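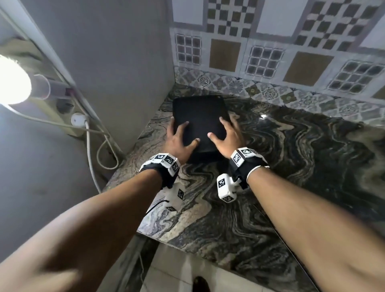
Pressing the black square flat on the counter, with the markers on both wrists.

The Shen gripper had failed on the black square all morning. It pinched a corner, lifted, and the far side slid off the edge of the bench. The Hilthorpe gripper, with its wider pads, did worse.

At 1015 she opened the recordings from the kitchen in Bollolstead and watched the hands. They came down one on each half, the left with its fingers spread, the right curled over the edge, and pushed. She played it again at half speed.

"It's two hands," she said.

"We've got two arms," said the engineer from Clorkthorpe. "We've only been running one."

He went to find the second controller. She wrote 200 in the log for the Shen, 200 for the Hilthorpe, and drew a line under both. On the next page she put "both arms, flat, press first" and left room for 30 tries.

The second arm took until lunch to wire in. She ate her sandwich beside it and kept one hand on the stop button.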